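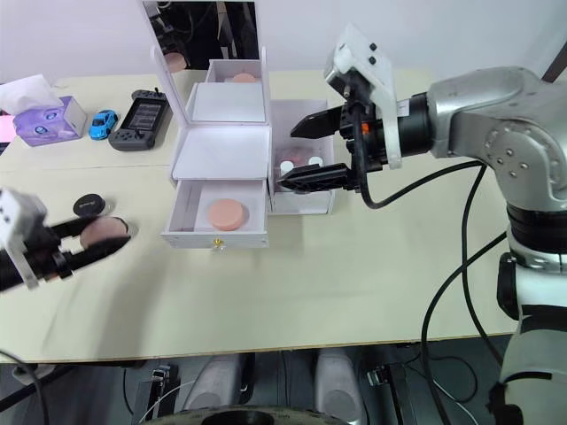 12 October 2022

I got new glasses in April and it took me until last month to admit they weren't right. I could read street signs fine. I could read a menu fine. What I couldn't do was look at my computer for a full workday without a headache starting behind my left eye.

My first guess was that I needed a stronger prescription. I went back to the optician in Rultow, the one next to the post office, and they checked everything again. The numbers hadn't changed. The woman who did the test asked how far I sit from my screen, and I had no idea, so she sent me home to measure it.

The answer was 36 inches. My desk is deep and I push the monitor to the back wall to make room for papers. My progressives were set up for driving and for reading a book in my lap, and the strip in the middle for a screen is narrow. I had been tipping my chin up all day to find it. That explained my neck too, which I had been blaming on the pillow.

So I now have a second pair, only for the desk. They are single vision, no coating I didn't ask for, in a plain Lemma frame that was on the sale rack. I paid for them out of pocket. My Plandach coverage allows one pair every 12 months and I had used that up on the first pair. I called to check and was on hold long enough to do the dishes.

The first three days with them were odd. The floor looked wrong if I stood up with them on, and I walked into the kitchen door once. After that I got in the habit of leaving them on the keyboard when I get up.
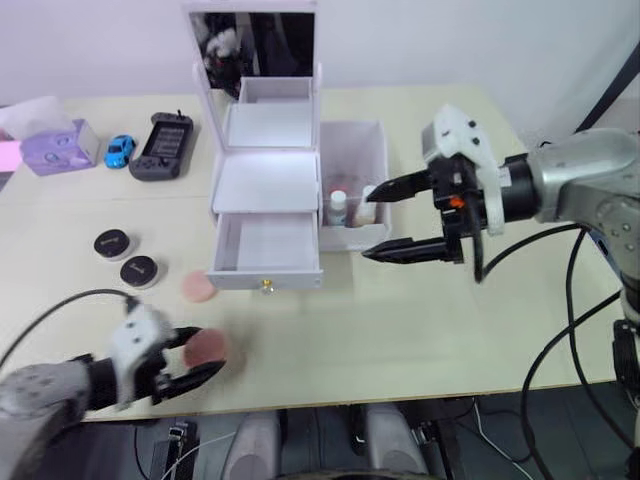
Can you wear desk glasses for driving?

Mine are no good for it. Anything past the far side of the room is soft, and the optician told me to keep them out of the car, so the old pair stays in the cup holder.

I also moved the lamp. It used to sit behind me and put a bright patch on the screen by late afternoon - now it's off to the left and lower down. I can't say how much of the improvement is the lamp and how much is the glasses, as I changed both in the same week.

The headaches are down to one in the past two weeks, and that was after a long drive to Gomance in low sun. I have another checkup next April and I'm bringing the tape measure number written on a card.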